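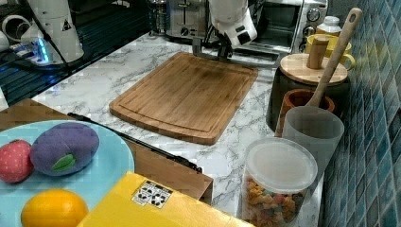 How often does a bamboo board need oiling if it lives on the bench full time?

Every 3 to 5 weeks in normal use, with food-grade mineral oil, and more often if water stops beading on the surface.

grainline wrote:
That interval suits a board that gets stood on edge to dry. Mine stays flat on the bench and the underside cupped by March. I was using Hattori oil, one coat a month, top face only. Both faces need the same treatment or the moisture uptake is uneven.

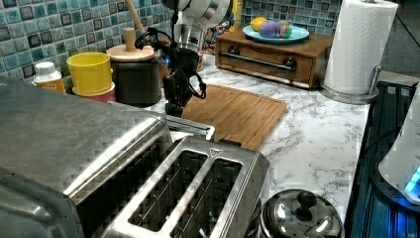 coldrinse wrote:
My own concern is heat more than oil. Bamboo strips are glued, and repeated warming on one side opens the joints. I had a Carent board split along a glue line after a year beside the oven vent. Look at where the board sits here, right behind the toaster with the toaster oven close by. I would move it along towards the paper towels and leave the wooden-lidded canister where it is. A wooden lid that isn't glued up from strips tolerates more.

grainline wrote:
Disagree. A toaster vents upwards. Below 50 degrees at the board face I would not expect movement. Measure it before rearranging a kitchen.

coldrinse wrote:
Mine was measured after the split, at the vent side, and it was under that. Cycling matters as well as peak.

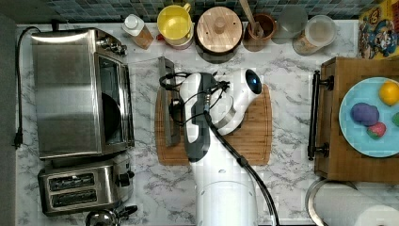 Category: Kitchen & Laundry > Benchtops and Storage

splashback_tas wrote:
Splitting this out as it is now a layout topic. The row of containers along the back is fine for dry goods, and the oven door faces the middle of the bench, so that is the side I would keep clear. My preference is 30 cm in front of the door and the board beyond that. The Gakex feet (four rubber discs, screw-on) lift a board enough for air to get under it. They do mark pale stone – check after the first week.

grainline wrote:
Screws through the underside of bamboo are asking for a crack. Stick-on feet if you must. 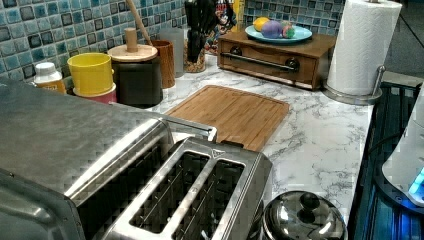

coldrinse wrote:
Pilot holes fix that. I have three boards on screw-on feet and no cracks. The juice groove is the weak spot, it holds water longest and gets wiped least. Oil it with a cotton bud, leave it overnight, wipe off the excess.

splashback_tas wrote:
Flarlow wax paste stays in the groove better than straight oil. It does go tacky if you put on too much.

Last edited 8/30/22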